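How a Hand Gripper Helps Teach a Robot
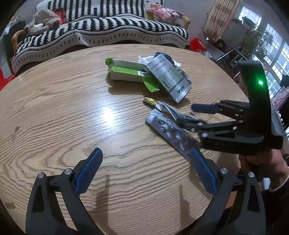
A robot does not know how to pick things up when it is first built. It has motors and joints, but it has to learn what to do with them. One way to teach it is to let a person do the job first, using a tool shaped like the robot's own hand.

The Nurnora Pair is a kit made for this. It comes from a company called Urnavico. The kit has two hand grippers, one for your left hand and one for your right. Each gripper has two jaws that open and close, like your thumb and first finger.

What are the jaws for?

The jaws do the holding. When you squeeze the handle, they come together. When you let go, they spread apart. The blue parts on the inside are called finger pads. They have a rough pattern so that things do not slip. Your own fingertips have small ridges that help in the same way.

The jaws are joined to the handle by black arms called linkages. Small silver screws hold the linkages together and let them turn. If you have ever opened a folding ruler, you have used a joint like this.

How does the robot learn from it?

While a person works, the kit records how the grippers move and when the jaws close. A small camera records what the grippers are near. A computer then looks for patterns in all of it. Stuart Hulme, who works on the kit, says that one try does not teach a robot very much. In January his team recorded 562 tries at clearing a table.

Why practice with trash?

Clearing a table sounds easy, but the things on it can be very different from each other. A cardboard box has flat sides and can be squashed. Tissue is soft and changes shape when you touch it. An empty blister pack, the kind that pills come in, is thin and lies almost flat on the wood. To lift it, you have to get the edge of a jaw under it. A strip of wrapper can twist or slide away.

A person can use one gripper to hold something still and the other to pull or turn it. A robot with two arms can learn to do that too.

Medicine packs are a job for grown-ups. If you find one at home, leave it where it is and tell an adult, even if it looks empty.

Who can use the kit?

The Nurnora Pair is made for schools, colleges, and robot clubs. It is meant for ages 12 and up, with an adult in the room. The box holds both grippers, two chargers, spare finger pads, and a book of 70 practice tasks. The first tasks use blocks and cups. The last ones use cloth and string, which are harder to hold.

Keep your fingers out of the jaws when someone else is squeezing the handle. Wipe the pads with a dry cloth when you finish.

Words to know

Gripper: a tool or robot part that holds things.
Linkage: a set of bars joined so that they move together.
Pivot: the point that something turns around.

Written by Vasylyna Kostiuk, March 2020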